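The Handle Task

Ferenc Nyitrai had the seat by the radiator, so the simulator ran slowest for him. The club used whatever machines the school had left over, and his had a fan that could be heard from the corridor.

The assignment for January was called Dimen. A cabinet stood on a plank floor. The gripper had to take the handle and pull the door open by 200 millimetres without slipping. Each team submitted one controller. Bárány, the other team, had submitted theirs before the holiday.

Step 1. Approach.

The approach had been finished for weeks. Ferenc loaded seed 2427 and let the wrist view settle. He stopped the run with the fingers level with each other and the handle between them.

"Is it gripping?" asked Irnero, from the next desk.

"I haven't asked it to yet."

"It looks as if it's gripping."

Ferenc checked the contact log. The log was empty. He wrote the seed in his notebook and saved the view beside it. 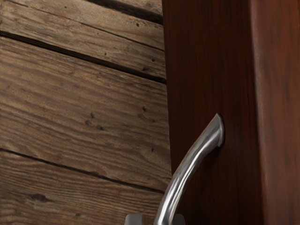

Step 2. Close and pull.

The fault was in the closing. The handle was a curved bar, and the controller treated it as a straight one. It closed the fingers square to the door, the bar turned between them, and the force reading dropped to nothing. This had happened on 11 seeds.

Irnero thought the friction value was too low. Ferenc had already raised it once, and the run had passed, and he had put it back. The rules did not forbid it. He had read them twice.

He added a line that took the direction of the bar at the point of contact and turned the wrist to match. It was a short line. The simulator took four minutes to accept it.

At step 1148 the force reading rose and stayed where it was. The door began to move. Irnero pulled his chair across and they watched the number in the corner, which went up in small amounts: 40, 65, 90.

"Run another seed," said Irnero, when it reached 200.

Ferenc typed the next one in. The fan got louder.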